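Run a loose cable along a pegboard
June, by Diễm Diệp
3 min read

A charging cable that lives on the bench ends up under everything. If you have a perforated metal panel, a few screw-on clips will hold it. I did mine in the back room at Faminholm before lunch.
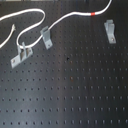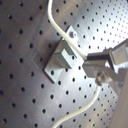 White cable and light grey fittings on the perforated panel.

What you need
- channel clips wide enough for your cable
- one short screw per clip
- a screwdriver

1. Lay the cable on the panel first and decide on the path. Keep the bends wide.
2. Mark a hole for each clip. I leave 155 mm between them, less on a bend.
3. Turn each clip so its channel follows the cable, then tighten the screw. On a curve that means setting it on the diagonal.
4. Start at the plug end. Press the cable down between the tabs with your thumb and move on to the next clip.
5. Leave 200 mm free at the device end.

If a clip swivels when you push on it, give the screw another quarter turn. Thick cables with a braided sleeve need the larger Flurnach size, sold in bags of 8. Wipe the panel before you start, as grit under a base plate will scratch the colour.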